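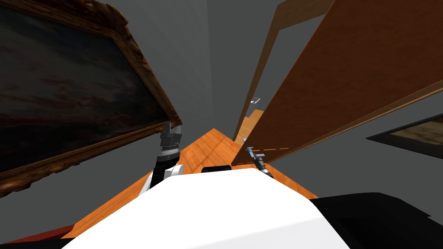

The two-armed robot beside the large framed painting, in simulation.

We went to Dillevstead on 10th November to see how Bosa is bringing robots into its picture stores. Haruna Kudo met us and took us first to the planning room, where each job is tried on screen before a machine goes near a real frame.

The stores hold 663 paintings. Moving a big one used to mean two people and a lot of waiting for the second person to be free. Kenna Strachan has worked there for 38 months and now spends almost half her week at a desk, checking arm positions close to frames and doors.
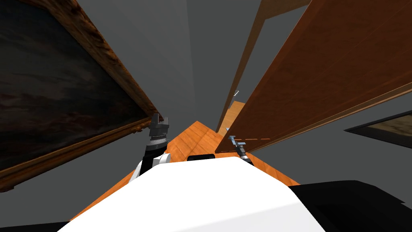

She misses the walking about, she told us, but not the sore shoulders. Six of the staff have done the Prendero course so far - the rest start in December. Pay has stayed the same, which came up more than once over lunch.

Glazing and repairs are still done by hand. We finished in the packing bay and caught the bus back from the main gate.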